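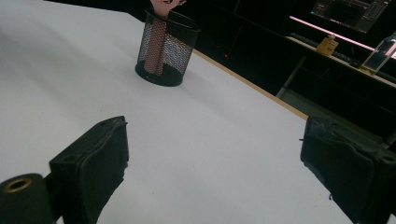 Yamila Lagos told me after the last one of these that she'd sat through the whole talk and still couldn't say what the difference was between a surveyor's line and a property line, and would I please start there. So start there.

Surveyor's line = what somebody walked and wrote down. Property line = what the law says you own. Usually the same. Tonight is about when they aren't.

SLOW DOWN on this part. Last time I was through it in a minute flat.

1. The creek

Drelisska Creek, north side of town. Everybody in the room has driven over it. Ask for hands — who knows which side the old mill was on? Expect a split. Fine, let them argue a bit.

First deed, 1767. Read it out loud, the whole line: "thence along the creek as it runs to the great oak." Pause after "as it runs." That's the trouble right there. Creeks move. Oaks fall over.

By the time of the 1842 survey the oak is gone and the creek has a new bend in it. The surveyor writes "oak, not found." He sets a stone. Doesn't say how he picked the spot.

Mention the handwriting. Took me most of July to read that page. I had "stone" down as "store" and went looking for a store.

2. What the law does with a moving creek

Keep it simple, no Latin.

Slow change — bank wears away a little every year — the line moves with the water. Sudden change, one big flood, line generally stays where it was. Say "generally." Say I'm not a lawyer. Say it again at the end.

So was the bend slow or sudden? Two families, two answers. The Wegener side said slow, which gave them the meadow. The Sonau side said one bad spring did it, and they'd been cutting hay there all along.

Read the hay letter here. Only the first half, second half is about a cow.

3. The fence

People always ask about the fence so do it before they ask.

3 fences in the record:
rail fence, shows up in the tax book
stone wall, still there behind the ball field, go look at it
wire fence, put up by Wegener's grandson on the wrong side of his own stone. Gave away a strip of his own land. Wait for laugh. If no laugh, move on

Point: a fence is not a boundary. Sometimes a fence turns INTO one if everyone treats it that way long enough. Don't get dragged into how many years. Depends on the state. Tell them look it up or ask at the county.

4. How it ended

Not in court. I spent ages in the court index and there's nothing. There's a deed, one page, the Sonau widow sells her claim to the meadow for a small sum and "the use of the lane forever."

Forever! The lane is the footpath by Nikton Street. You can still walk it. Nobody has shut it yet.

Possible aside — the old spellings, Sonau with a w in one deed and no u at all in another. Skip if past 8:15.

5. Do it yourself

This is the bit they came for, leave 10 minutes.

Start with your own deed and go backwards. Each one ought to name the one before, book and page. Write down book and page EVERY time. I didn't, at first, and had to do a whole afternoon over.

Bring a pencil, the records room doesn't allow pens. Photos OK, no flash.

Old measures: a chain is 66 feet, a rod is 16 and a half. 4 rods to the chain. Put it on the handout. (Check handout, think I left rods off.)

If the numbers don't close, meaning you walk all the way around on paper and don't land where you started, don't panic. The old ones hardly ever close. Compass drift, a chain with a bent link, a guy who wanted his lunch.

Don't go pulling up stones. Seriously. In most places it's a crime to move one, even on your own land. And ask before you walk accross anybody's yard.

Questions

Likely: is my house on the meadow? Have the 2 maps ready, the big one and the tracing. Tracing is in the blue folder not the green.

Likely: was there really a mill. Yes. South bank. Tax book again, same page as teh rail fence.

Say not a lawyer. Thank the library. Handouts by the door, sign-up sheet for the stone wall walk next to them.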